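Workshop tips: software for a gripper that works in a small fridge

These are notes from our bench, collected since July. We teach a policy to put things in a mini fridge and take them out, using demonstrations made with a hand-held gripper. I write mostly about the software side. The mechanical notes are on the page of Macarena Palacios, and she explains them better than I can.

Before you record

Set the exposure by hand. The inside of a fridge is white and the room is also bright, and automatic exposure will change its mind each time the gripper goes in. Our first policy learned to hesitate at the door opening, and it took me two evenings to find that the brightness jump was the cause. Choose a value where the back wall is not burned out, write it in the config file, and let the recorder refuse to start if the value is different.

Check the clocks. Camera and finger width sensor come on two separate streams in our setup. We allow 9 milliseconds of difference between them. Above this, the software marks the episode yellow and a person must look at it.

Make the mapping pass first. Walk slowly with the gripper in front of the fridge, then go near the opening, then go back. The tracker needs features from the room, such as ceiling lights and table edges, and a white wall gives it almost nothing. If you start the map with the camera already deep inside, you will get a map that floats.
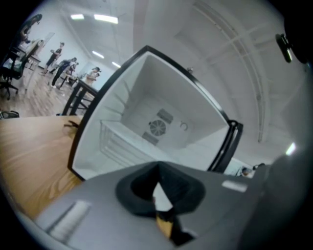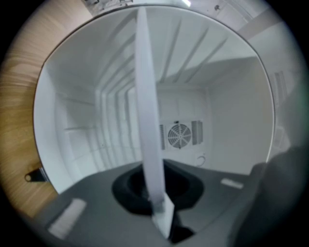
Tracking inside the compartment

The fan and the vent grilles on the back wall are your best friends. They have strong edges and they do not move relative to the fridge. Smooth side walls are poor, and shelf rails are dangerous, for they repeat. The matcher takes one rail for its neighbor and the pose jumps by one step. We solved this in two ways:

Limit the jump. If the position changes between two frames more than a hand can move, drop the match and use the inertial estimate for a short time.

Mask the gripper. The body and the finger are always in the view, so their edges look like perfect, stable features that never move. Draw the mask once for each type of finger and keep it under version control with the name of the finger. When somebody changes the finger and forgets the mask, the tracker becomes very confident and very wrong.

I use 1,000 features per frame after masking. With 2,000 the result was not better on our machine, and the processing could not follow the recording any more.

Do not undistort everything. The wide lens bends straight lines strongly, and it is tempting to flatten the image before all other steps. For tracking, use the fisheye model directly. For training we also keep the original image and only crop the black corners. When we flattened it, we lost a good part of the side walls, and the policy touched them more often.

Planning the way in

Treat the rim as an obstacle with a margin. Our planner (a module we call Zorura) has one margin for the fingertip and a larger one for the gripper body. Čestmír Brabec set both to the same value one time to make the tests faster, and the body hit the frame while the fingertip was in free space.

Plan the exit together with the entry. A pose which is easy to reach with an empty gripper can be impossible to leave when it holds a yogurt cup. We compute both paths and reject the grasp if one of them fails.

Go slower after the rim. We reduce the speed limit to 140 millimeters per second when the fingertip crosses the plane of the opening. The plane is stored in the map, so if you move the fridge, even a little, make the map again.

Keeping order in the files

Name episodes by task, fridge position and operator, in this order. Sorting by name then puts the comparable ones together.

Save the rejected episodes too, in a separate folder, with one line of reason in a text file. When I changed the matcher in the spring, I ran it first on the rejected folder, and many of them became usable.

Replay one episode from each session at half speed before you go home. Look at the pose overlay at the moment of entry and at the moment of turning back, because most errors start there. If the overlay slides on the fan guard, repeat the mapping pass the next morning and process the session again with the new map.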